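Paralegal, group claims (fixed term)
Tidska Solicitors, product liability team

We are looking for a paralegal to join the team bringing a group claim against Hollmann, the maker of the Godilik range of countertop ovens. The claim covers 1,330 households who say the door seal or thermostat failed in normal use. A first hearing on how the claim will be managed took place in February, and the court has now set dates for the exchange of documents.

You would spend most of your time on disclosure. Hollmann has handed over 3,267 documents so far and more are expected. They need to be read, coded and matched against the issues in the claim. You would also take calls from claimants, chase missing receipts and repair records, and help prepare witness statements for signing. The work is steady and quite repetitive, with some late finishes before a deadline. 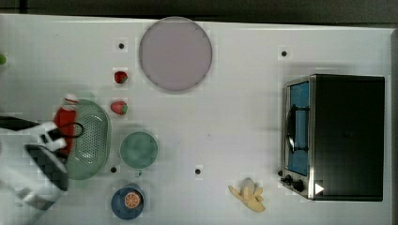
What we need from you

A law degree, or a paralegal qualification, or equivalent work in a claims or complaints department
At least a year of handling case files
Good written English and a calm manner on the phone
Confidence with spreadsheets

Experience of Millent, our document review system, is useful but training is given in the first week. You do not need to have worked on a group claim before.

Terms

The post is for 9 months, full time, and may be extended if the case goes to trial. Three days a week are in the office and the rest can be worked from home. Applicants who have a personal claim against Hollmann, or who have worked for the company, cannot be considered — please tell us early if you are unsure.

How to apply

Send a CV and a covering letter of no more than one page through the vacancies section of our website by 1st April. Interviews will be held in person and include a short document review exercise. We reply to all applicants.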